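Toy libraries. We had one in Holby, 175 families on the books, and the council wants to shut it by July. To save what, exactly? Rent on 2 rooms above the old Mitwood shop.

I grew up skint. Toys came from cousins, mostly broken. So I'm biased, fine. But a child gets bored of a thing in a fortnight and the thing lasts twenty years — why should every house buy it's own?
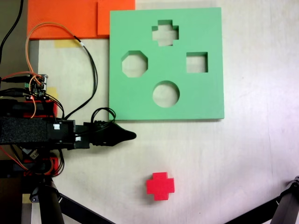 *Green foam shape sorter, with the red cross.*

People say charity shops do the same job. They don't. You can't take a jigsaw back to a charity shop and swap it for a drum. And you don't sit down there for an hour with other knackered parents, wich is half the point.

Nicanor Villalba wrote in last month's newsletter that demand is falling. Is it? Opening hours were cut first. Thursday mornings only now. Try that with a job.

Vonarby kept theirs and charges a pound a visit. Nobody minds the pound. Charge us the pound, then. Open on a Saturday. See who comes.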